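마르너 직물자료관 소식지

## 동절기 수장고 운영과 대여 자료 반납에 관한 안내

마르너 직물자료관은 12월 15일부터 동절기 운영 체제로 전환합니다. 이에 따라 수장고 출입, 자료 대여와 반납, 열람실 이용에 관한 사항이 일부 조정되며, 회원 여러분께서 보관하고 계신 개인 소장 직물의 겨울철 관리에 관하여도 문의가 이어지고 있어 이번 호에 함께 정리하여 안내드립니다. 조정된 사항은 별도의 공지가 있을 때까지 적용됩니다.

### 수장고 점검 결과

지난가을에 시작한 수장 자료 점검이 마무리되었습니다. 점검 대상은 의복, 장막, 식탁보, 깃발, 침구류와 견본 천을 포함한 2353점이며, 등록 대장의 기재 내용과 실제 보관 상태를 하나씩 대조하는 방식으로 진행하였습니다. 대장에 기재된 자료는 모두 소재가 확인되었습니다. 다만 과거의 분류 체계에 따라 번호가 이중으로 부여된 자료가 발견되어, 해당 자료에 대해서는 새 번호를 부여하고 종전 번호를 비고란에 남겨 두었습니다. 종전 번호를 인용하여 논문이나 도록을 발간하신 분들께서는 종전 번호로도 계속 검색하실 수 있습니다.

보관 상자는 101개를 교체하였습니다. 교체 대상은 모서리가 무너졌거나 뚜껑이 제대로 맞지 않는 상자, 그리고 산성도가 높은 판지로 제작된 초기의 상자입니다. 새 상자는 중성 판지로 제작되었으며, 기존 선반의 깊이에 맞추어 규격을 통일하였습니다. 상자의 겉면에는 자료 번호와 무게를 함께 표기하여, 꺼내기 전에 두 사람이 들어야 하는 상자인지를 알 수 있도록 하였습니다.

점검 과정에서 가장 많은 시간이 소요된 부분은 접힌 자국의 처리였습니다. 오랜 기간 같은 자리에서 접혀 있던 천은 섬유가 그 선을 따라 약해지며, 무리하게 펼 경우 갈라질 수 있습니다. 자료관은 폭이 넓은 자료를 굵은 심에 말아 보관하는 방식으로 순차 전환하고 있으나, 자수나 술 장식이 있는 자료는 말 수 없으므로 접는 부분에 무산성 종이를 둥글게 말아 넣고 접는 위치를 주기적으로 옮기는 방식을 유지합니다.

### 온도와 습도

동절기에 직물 자료가 입는 손상은 상당 부분 급격한 환경 변화에서 비롯됩니다. 난방이 시작되면 실내 공기는 건조해지고, 난방이 꺼지는 야간에는 외벽과 맞닿은 쪽의 온도가 먼저 내려가면서 표면에 결로가 생길 수 있습니다. 면과 마는 비교적 변화를 잘 견디는 편이나, 무게를 더하는 처리를 거친 오래된 견직물은 건조한 환경에서 쉽게 부스러집니다.

자료관의 수장고는 동절기에도 야간 난방을 끄지 않으며, 낮과 밤의 온도 차이를 줄이는 데 우선순위를 두고 있습니다. 가습기는 수장고 안에서 직접 가동하지 않고 전실에서 가동하여 공기를 들여보냅니다. 선반은 외벽에서 떨어뜨려 배치하였고, 바닥에 가장 가까운 단에는 자료를 두지 않습니다. 이러한 원칙은 가정에서도 그대로 적용하실 수 있습니다. 장롱을 외벽에 바짝 붙여 두신 경우에는 손이 들어갈 만큼의 간격을 확보하여 주시고, 창고나 다락보다는 생활 공간 안의 선선한 곳을 택하여 주시기 바랍니다.

습도계를 구비하실 때에는 값이 정밀한 제품을 고르는 것보다 같은 제품으로 같은 자리에서 꾸준히 기록하는 것이 중요합니다. 아침과 저녁의 수치를 공책에 적어 두시면 한 계절이 지난 뒤 해당 공간의 성격을 파악하실 수 있습니다. 기록 양식은 열람실 안내대에 비치되어 있습니다.

### 직물에 닿는 금속 부품

올겨울 상담 창구에 가장 많이 접수된 질문은 금속 부품에 관한 것입니다. 단추, 갈고리 단추, 지퍼, 버팀살, 핀, 액자의 고정쇠와 같은 부품은 직물과 오랜 기간 맞닿아 있으며, 습기를 머금으면 녹이 발생하여 섬유로 옮겨 갑니다. 녹은 얼룩으로 그치지 않고 섬유의 분해를 촉진하므로, 얼룩이 작더라도 그 자리의 천은 이미 약해져 있을 가능성이 있습니다.

자료관은 금속 부품이 달린 자료를 보관할 때 다음의 원칙을 따릅니다.

- 원래부터 자료의 일부인 부품은 떼어 내지 않습니다. 단추 하나의 종류와 다는 방법도 제작 시기를 판단하는 근거가 됩니다.
- 후대에 임시로 꽂은 핀과 철침은 위치를 기록한 뒤 제거합니다.
- 부품과 천 사이에는 얇은 무산성 종이 또는 세척한 무명천을 끼웁니다.
- 비닐 봉투와 밀폐 용기는 사용하지 않습니다.

시중에서 판매되는 녹 제거제를 직물에 사용하는 일은 삼가 주시기 바랍니다. 해당 제품에 포함된 산 성분은 염료를 변색시키고, 충분히 헹구어지지 않을 경우 천에 남아 손상을 이어 갑니다. 레몬즙과 소금을 이용하는 가정의 방법 또한 오래된 직물에는 권하지 않습니다. 얼룩이 염려되시는 경우에는 물을 대지 마시고 마른 상태 그대로 상담 창구로 가져와 주십시오.
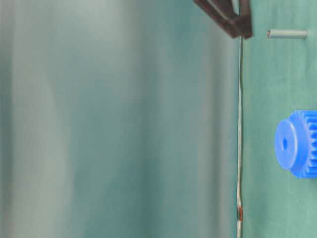

타나시스 스파노스는 이와 관련하여 자료관에 보낸 서신에서 다른 의견을 밝혀 왔습니다. 집안에서 물려받은 외투의 갈고리 단추를 떼지 않고 종이만 끼워 두었더니 두 해가 지나는 동안 얼룩이 더 넓어졌다면서, "원형을 지키라는 원칙이 천을 잃는 결과로 이어진다면 그 원칙은 누구를 위한 것인지 묻고 싶다"고 적었습니다. 또한 개인 소장품에 대해서는 부품을 분리하여 따로 보관하는 방법도 안내문에 함께 실어 줄 것을 요청하였습니다.

자료관은 이 의견을 검토하여 안내문의 해당 항목을 보완하기로 하였습니다. 수장 자료에 대해서는 부품을 분리하지 않는다는 원칙을 유지합니다. 개인 소장품의 경우, 녹이 계속 번지고 있음이 기록으로 확인되고 소장자가 분리를 원하실 때에는 다음의 절차를 따르시기를 권합니다. 먼저 부품이 달린 상태의 앞면과 뒷면을 사진으로 남기고, 실의 색과 굵기, 꿰맨 방향을 적어 둡니다. 실은 부품 쪽에서 한 올씩 끊으며 천을 잡아당기지 않습니다. 떼어 낸 부품과 실은 종이봉투에 함께 넣고, 봉투에는 옷의 이름과 달려 있던 위치를 적어 같은 선반의 별도 상자에 보관합니다. 보완된 안내문은 1월 중 열람실에 비치할 예정입니다.

### 해충 예방

겨울에는 옷좀나방의 활동이 줄어든다고 여기기 쉬우나, 난방이 유지되는 실내에서는 유충이 연중 활동할 수 있습니다. 모직물과 모피, 깃털 장식이 있는 자료는 계절과 관계없이 확인이 필요합니다. 솔기 안쪽, 깃 아래, 주머니 바닥과 같이 어둡고 움직임이 적은 부분을 먼저 살펴 주시고, 모래알과 같은 배설물이나 실을 엮은 듯한 흔적이 보이면 해당 자료를 즉시 다른 자료와 분리하여 주십시오.

나프탈렌과 장뇌는 냄새가 오래 남고 일부 플라스틱 단추를 무르게 할 수 있어 자료관에서는 사용하지 않습니다. 라벤더 주머니는 천에 직접 닿을 경우 기름 성분이 배어들 우려가 있으며, 이미 발생한 유충을 없애는 효과는 기대하기 어렵습니다. 자료관은 접착식 감시 덫으로 발생 여부를 확인하고, 발생이 확인된 자료에 한하여 저온 처리를 실시합니다. 저온 처리는 천의 종류와 장식의 재질에 따라 적합하지 않을 수 있으므로, 가정용 냉동고에 넣으시기 전에 반드시 상담을 받아 주시기 바랍니다.

### 대여 자료의 반납

교육용 견본 꾸러미를 대여 중인 학교와 단체에서는 방학이 시작되기 전에 반납하여 주시기 바랍니다. 견본 꾸러미는 세탁하거나 다림질하지 않은 상태로 받습니다. 수업 중 얼룩이 묻었거나 올이 풀린 견본이 있는 경우에도 손을 대지 마시고, 동봉된 확인서에 내용을 적어 주시면 됩니다. 통상적인 사용에 따른 마모에 대해서는 비용을 청구하지 않습니다.

꾸러미의 운송은 이번 동절기부터 토로우 운송이 담당합니다. 수거를 신청하신 단체에는 방문 전날 연락을 드리며, 수거 비용은 꾸러미당 3000원입니다. 직접 반납하시는 경우에는 비용이 발생하지 않습니다. 눈이나 비가 내리는 날에는 상자 겉면에 방수포를 씌워 운반하시되, 도착 후에는 바로 벗겨 주시기 바랍니다. 찬 곳에 있던 상자는 실내에 들인 뒤 곧바로 열지 않고 하룻밤 두었다가 여는 것을 원칙으로 합니다.

전시를 목적으로 수장 자료를 대여 중인 기관에는 개별 공문을 발송하였습니다. 전시 기간을 연장하고자 하는 기관은 조도 기록과 함께 연장 신청서를 제출하여 주십시오. 빛에 의한 변색은 누적되며 회복되지 않으므로, 이미 정해진 노출 한도에 이른 자료에 대해서는 연장이 승인되지 않을 수 있습니다. 이 경우 자료관은 같은 계열의 다른 자료로 교체하는 방안을 협의합니다.

### 열람실과 상담 창구

열람실은 동절기에도 예약제로 운영합니다. 한 번에 신청하실 수 있는 실물 자료는 3점이며, 추가 열람을 원하시는 경우에는 먼저 꺼낸 자료의 반납이 확인된 뒤 신청하실 수 있습니다. 외투와 우산은 입구의 보관함에 맡겨 주시고, 손은 비누로 씻은 뒤 완전히 말려 주시기 바랍니다. 손 세정제와 손 크림은 성분이 천에 남을 수 있어 열람 전 사용을 제한합니다. 필기구는 연필만 허용됩니다.

상담 창구에서는 개인 소장 직물의 상태 확인과 보관 방법 안내를 제공합니다. 감정가 산정과 진위 판정은 제공하지 않습니다. 상담을 신청하실 때에는 자료의 크기와 재질, 입수 경위, 이전에 세탁하거나 수선한 이력을 알고 계신 범위에서 적어 주시면 준비에 도움이 됩니다. 수선이 필요한 것으로 판단되는 경우에는 마줌데르 보존공방을 포함한 외부 작업실의 연락처를 안내해 드리며, 작업의 범위와 비용은 소장자와 작업실이 직접 협의하게 됩니다.

### 보관용품 공동 구매

무산성 종이와 중성 상자를 개인이 소량으로 구입하기 어렵다는 의견이 있어, 자료관은 도키코 지업사와 협의하여 공동 구매를 진행합니다. 대상 품목은 무산성 박엽지, 의복용 상자, 말아서 보관하기 위한 종이 심이며, 표백하지 않은 무명천은 이번 품목에서 제외되었습니다. 무명천을 필요로 하시는 분께서는 시중의 제품을 구입하여 세제 없이 더운물로 여러 차례 세탁한 뒤 사용하실 수 있습니다.

신청서는 안내대에서 배부하며, 우편으로도 접수합니다. 상자는 규격에 따라 제작 기간이 달라 수령 시기가 나뉠 수 있습니다. 제작이 시작된 상자는 규격을 변경할 수 없으므로, 보관하실 옷을 평평한 곳에 펼쳐 길이와 어깨 폭을 잰 뒤 신청하여 주시기 바랍니다. 수령은 1월에 시작되며, 준비가 완료되는 대로 신청서에 기재하신 연락처로 알려 드립니다.

마르너 직물자료관 자료관리부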